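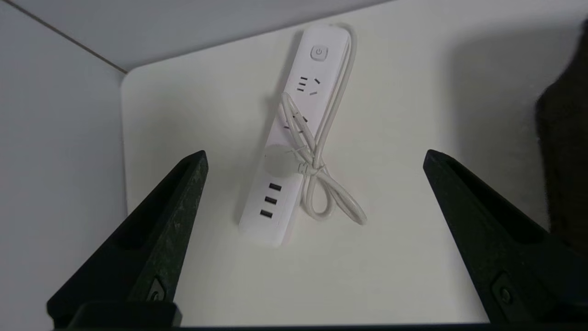

Loretta Villanueva
Senior Lecturer in Household Studies, Woltville

4. Where the chargers live: power strips and the shared home

4.1 Why the small things matter

Ask people how they use electricity at home and they will talk about the oven, the boiler and the tumble dryer. Hardly anyone mentions the power strip, and yet in our interviews it kept turning up, usually halfway through a story about something else: a teenager's bedroom, a grandparent's new tablet, a row over who had unplugged the router! We had planned to give it one question in the survey. By the end of the pilot in Plelow it had a whole page to itself, and this section sets out what we learned from it.

We received 200 completed household diaries, split between Plelow and the newer estates at Makeck. Each household wrote down, for one week in October, what was plugged in and where, who moved it, and whether anybody minded. We then visited 20 of these homes and asked for a tour of the sockets (a request that caused a good deal of laughter and, very often, a cup of tea).

4.2 Fixed, roaming and resting strips

Bansal's earlier work on kitchen storage separates things that have a home from things that merely have a last known position. We found this wonderfully useful. Borrowing the idea, we sorted the strips in the diaries into 3 groups. Fixed strips sit behind a desk or television and are left alone for years. Roaming strips travel with whoever needs them, from sofa to bedside to dining table. Resting strips are put away between uses in a drawer, a box or a basket (Figure 7).

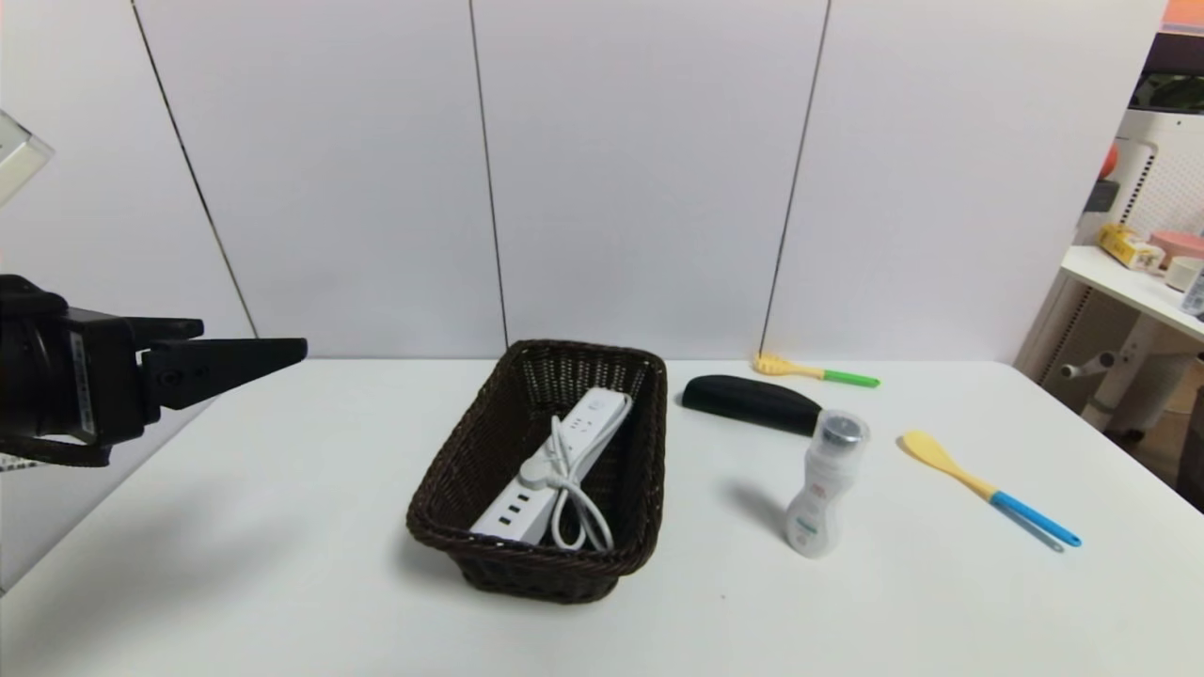 Figure 7. A power strip in a woven basket, illustrating the resting group.

The resting group surprised us most. We had expected these to be spares, half forgotten, but many diaries show them coming out several times in the week. One household in Makeck kept theirs beside the fruit bowl and brought it to the table at about 7 pm, when everyone's phone was running low at once. Another kept a strip with the board games, and its diary entries follow the family's evenings so closely that you can tell which nights they had guests.

Baskets and boxes also had a social side. A strip behind the television belongs, in practice, to whoever set up the television. A strip in an open basket was far more often described as "ours", and children were much more likely to fetch it without asking. Brunello Galli, who coded the Plelow diaries, noticed that the word "borrow" almost vanishes from these entries, and a second reading of the full set bore him out.

4.3 USB ports and the end of the plug hunt

Strips with built-in USB ports deserve a note of their own. Households that owned one wrote less about lost chargers and more about lost cables, so the hunting had moved along by one step. Older respondents were especially keen on them, and several had bought a second for visiting family. We did not ask about cost or brand, and we would certainly do so in any repeat of the survey.

Safety came up less than we had hoped. Few diaries mention how cords were stored, or whether one strip had been plugged into another. The home visits gave a fuller picture, and we return to them in Section 5.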